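3.2 Collecting demonstrations in the simulated kitchen

All demonstrations were recorded by remote control in Vestau, our tabletop simulator, with the operator wearing a pair of Wovholm gloves and watching the rendered view on an ordinary monitor. We had planned on hand-guiding the physical arms, as in the Birley study, but a simulated plate costs nothing to drop, and our operators dropped it often. Over 163 episodes were recorded in April. We threw out 13 in which the operator had plainly given up and was waving.

Each operator got five practice runs before recording began. This was generous for reaching and stingy for pinching, and the labelling reflects it: most of the retries we marked fall in the last few centimetres above the target, where the glove has no way of telling its wearer that contact has been made. We left the retries in. Lewis, our baseline policy, was trained on the same episodes with the retries trimmed, and learned to be confident and wrong.

Two-handed control raised a problem we had not budgeted for, namely what people do with the hand they are not using. The gloves stream both hands at all times, so the idle one is recorded as faithfully as the busy one. In Figure 5 the right hand is curled over the patterned plate with a small dark brown object at its lower side, while the left stands open with its fingers pointing up, well away from the work. A policy trained on raw joint angles will copy both behaviours with equal devotion. We therefore down-weight the loss on any hand that is far from every object and holding nothing.

Figure 5. Both hands under remote control in Vestau.

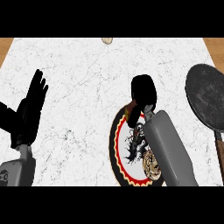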